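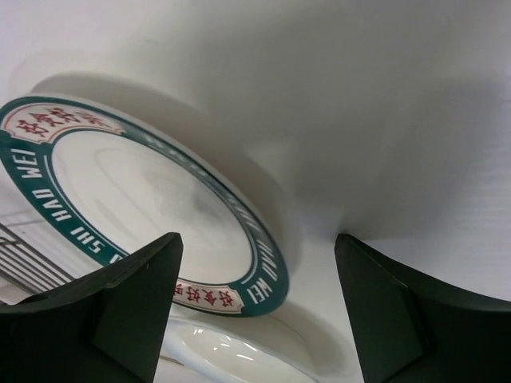 White bowl, green rim band with lettering and red characters in two panels.

Unit 5: Washing and Racking Tableware
Notes by Leena Savolainen

Wash bowls before plates. Rims with printed bands get a soft cloth only – no scouring pads, no powder. Check the rim for chips with a fingertip and set damaged pieces aside for Arvo Seppälä.

Rinse in clean water and let each piece drain over the sink for 5 seconds before it goes to the rack. 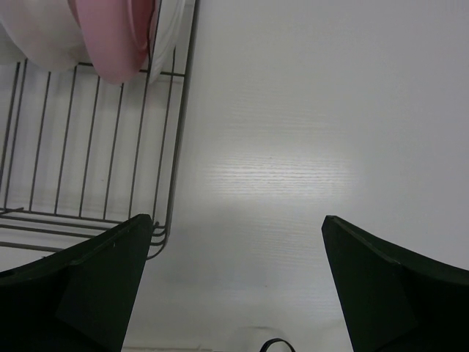
Plates and shallow dishes stand upright, one to a slot, all facing the same way. Deep bowls go on a folded towel, mouth down – they tip over in narrow slots. Leave the rack where air can reach both sides.

Do not stack anything that is still damp. Wipe the table under the rack at the end of the session.

For next time: read the Kinnunen handout, section 2, on glazes and detergents.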